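FOR IMMEDIATE RELEASE

Kundness adds cream-white bottle to its drinkware line

Screw-neck bottle goes on sale in January through Closolura stores

Kundness, a maker of bottles, cups and lunch containers, will add a cream-white bottle to its drinkware line in January. It will be sold at Closolura stores and through the Kundness website.

The new bottle has a rounded body with a soft matte finish and a polished metal neck with raised threads. The cap screws on over the neck and comes off completely, which leaves the opening clear for pouring and cleaning. The company's earlier bottles had a flip lid with a drinking spout. Those models will stay in the line.

Kundness began work on the bottle after a survey of 2,789 customers. The most common complaint was that water came out of the spout too fast when people poured it into a cup. Many of those who answered said they carry one bottle for the family and share it out at the table or at the park.

"People told us they pour from these bottles as much as they drink from them," said Milagros Tan, product manager at Kundness. "We had been designing for drinking only. So we went back and looked at the neck and the lip, and we did most of the work there."

The neck went through 13 versions. Early ones let water run back down the outside of the bottle when it was tipped slowly. The final version has a thin edge around the opening. Each version was tried with water, juice and cold tea, poured into cups of different heights.
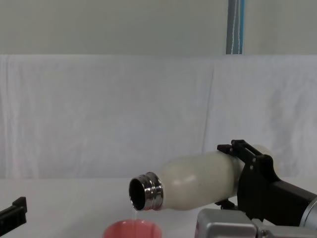

The shape of the body also changed during development. A straight-sided version was dropped when testers with smaller hands said it was hard to hold with one hand while tipping it. The rounded shape was easier for them to grip near the base. Tan said the matte finish was kept from the first version to the last.

"We tried a gloss finish for one round and it showed every fingerprint," she said.

Wegener, which makes the company's metal parts, will supply the necks and caps. Final assembly and packing will be done at the Kundness plant in Cerkow, where 5 people have been added to the drinkware team. The plant already packs the company's lunch containers.

The bottle will be offered in one size and one color for the first season. Replacement caps and seals will be sold separately. Kundness expects to decide on other colors after the first orders come in from stores.

Closolura will carry the bottle in 100 stores at launch. Staff there will have sample bottles on hand so that shoppers can try the cap before buying. Store orders placed before the launch will ship first, and website orders will follow.

Care instructions are printed on a card inside the box. Kundness recommends washing the bottle by hand and letting it dry with the cap off.

Media contact:
Milagros Tan
Product Manager, Kundness
Samples are available to reviewers on request.

###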